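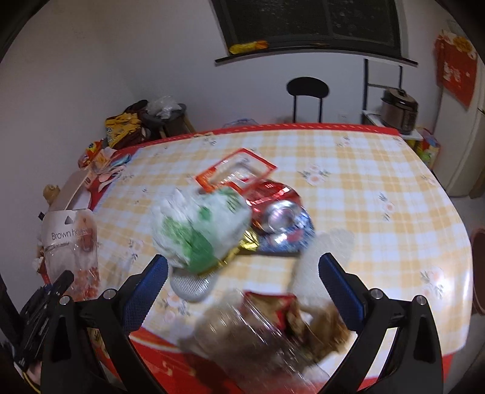 Salma Ragab asked that the table be dealt with before anything else, on the grounds that wrappers left overnight are wrappers left for a week. Her request has been adopted as the first item in the household guidance of the El Fassi residence.

Clearing the Table: Notes from the Shared Kitchen
El Fassi Residence, Resident Services
Published 16/05/2022

The shared kitchen is open to all residents and their guests. It is used for cooking, for storing dry goods and, most often, for sitting together around the round table over snacks. The present gallery concerns the last of these uses and the work that follows it. The notes were prepared by Hala El Ouafi and reviewed by Sherif Naciri.

The table
The plaid cloth with the red border remains on the table at all times. Items are to be taken off it one at a time and the cloth shaken out over the trash, never over the floor. A crushed drink can is recycled. Foil and patterned wrappers go in the general trash. Clear plastic containers with food still in them are closed and returned to the person who brought them, or placed in the refrigerator with a name and room number.

Packaging boxes
A box such as the one marked "Brown house" takes up a good deal of the table, and residents are asked to look inside before discarding it. Boxes that still contain sealed items should be moved to the cabinet. Empty boxes are flattened and placed with the paper recycling. The collection point accepts cardboard up to 80 centimeters on the longest side; anything larger must be cut down.

Personal belongings
Soft toys, bags and similar items are often set down at the edge of the table and forgotten. They will be kept in the resident services office until the end of the month. Rachid Abdelaziz holds the key to the office in the evening.

Printed cardboard is the material most often placed in the wrong container.
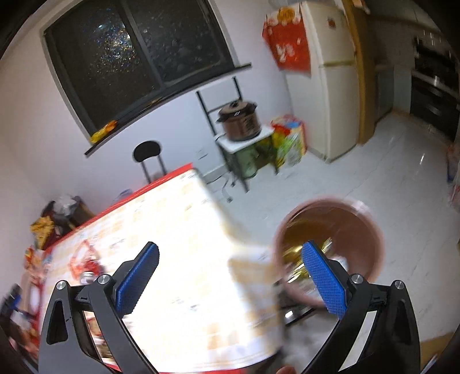 Boxes with a torn flap are accepted for recycling in the same way as whole ones, provided that trays, foil and other inner packaging have been removed. Greasy cardboard is not accepted and goes in the general trash.

The shelf and the cooker
The cooker has its place on top of the metal rack. It should be unplugged when it is not in use, and its lid should be washed by the last person to cook. Residents should not store food packages against it. Bags of snacks and dry goods may be kept near the rack if they are closed with a clip.

The windowsill
Small packets may be left on the sill for the length of an evening only. The sill is wiped down during the weekly cleaning, and anything found on it at that time is moved to the table.

The refrigerator
Opened food is kept for no more than 4 days. Labels and a marker are available from resident services. Unlabeled food is removed without further notice.

Charges and contacts
A deposit is held for each kitchen key and is returned when the resident moves out. Cleaning supplies for the shared kitchen are paid for from the common budget, which stands at about 4,000 for the current year. Requests for new supplies, including cloths, storage boxes and replacement chairs, should be addressed to Gerardo Yap in writing.

The guidance will next be reviewed in September. Residents who wish to propose changes are invited to leave a note at the office, stating their room number and the section concerned. Printed copies of the notes are available at the same desk.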